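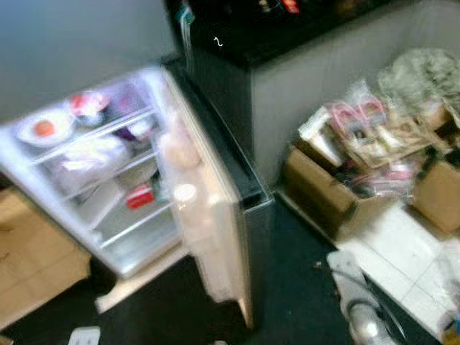 Trial of the Plornia household fetch kit, entry 7, October

Bench: compact refrigerator, door open, stocked as found. The kit is on loan from Lallberg for evaluation. No purchase decision has been taken.

The morning was given to the refrigerator routine. The supplier's sheet asks for a stocked interior with items on more than one level. The present contents were judged suitable: a white plate and a white bowl on the top level, a large, soft-looking white bag or wrapped bundle on the middle one, a small red box lower down, and two pale bottles in the door. The bag or bundle is expected to be the hardest item, as it has no firm outline. The red box should be the easiest to pick out by colour.

Settings carried over from entry 6, except that the head turn rate was left at the supplier's default of 60. Frames taken during a fast turn are heavily smeared and are of little use for locating items. The rate is to be set to 40 for the next run and the two sets compared. Colleagues should not alter exposure at the same time -- one change per run, please.

The log closed at 2247 entries. It has been copied to the Worstead folder under the usual name.

Points to raise with Lallberg:
Whether the software can discard blurred frames on its own, or whether this falls to the user.
Whether the service plan covers recalibration after the kit is moved between rooms. The quotation is unclear.
Whether the Hrubý wrist adaptor is included in the price or charged separately.

Outstanding: the box of books and magazines and the second box, both in front of the cabinet, are to be moved before any run in which the base travels. The join between the dark carpet and the white tiles also needs a slow pass first. The floor section of the review form remains blank until both are done.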